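How I Keep a Sourdough Starter Going Without Making It My Whole Life

I killed two starters before this one, so take heart if yours looks like wallpaper paste right now. The one in my fridge came from a spoonful Odette Bodin gave me back in June, and it has been bubbling along ever since on very little attention.

What you need is flour, water, a jar with a loose lid and a rubber band. A kitchen scale helps a lot. I used cups for years and could never figure out why one batch was soup and the next was clay.

Start with 50 grams of starter in a clean jar. Add 50 grams of water that feels barely warm on your wrist, stir until it's cloudy, then add 50 grams of flour. I use half whole wheat and half plain bread flour (the cheap stuff is fine!). Scrape down the sides, put the lid on loosely and slide the rubber band to the level of the starter. Then go do something else. Mine takes roughly five hours to double in summer, and in winter I leave it overnight.
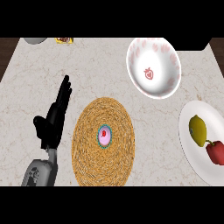 Shaping is where most of my messes used to happen, and it got easier once I stopped flouring everything in sight. You want a light dusting where the dough lands and a bare patch beside it, so the dough has something to grip when you drag it toward you. Stone is great for this. A light marble countertop like the one in the picture is what I'd pick if I were starting over, though I'd move the round woven placemat well out of the way first, as dough gets into the weave and dries like cement. Ask me how I know. Keep your hands a little damp, tuck the edges under, turn, tuck again, and quit as soon as the top feels tight.

For a plain loaf I use 312 grams of water to 450 grams of flour, plus 90 grams of bubbly starter and 9 grams of salt. If the dough spreads out like a pancake, drop the water next time. My friend Dima Khalaf goes much wetter than I do and gets gorgeous big holes, but the butter falls right through them.

Between bakes the jar lives at the back of the fridge. I feed it once a week, or when I remember. Gray liquid on top is fine, just pour it off or stir it in. Pink or orange streaks mean the whole thing goes in the trash, jar scrubbed, start again. And dry a little on parchment when it's healthy, crumble it up and keep it in an envelope in case you need a backup.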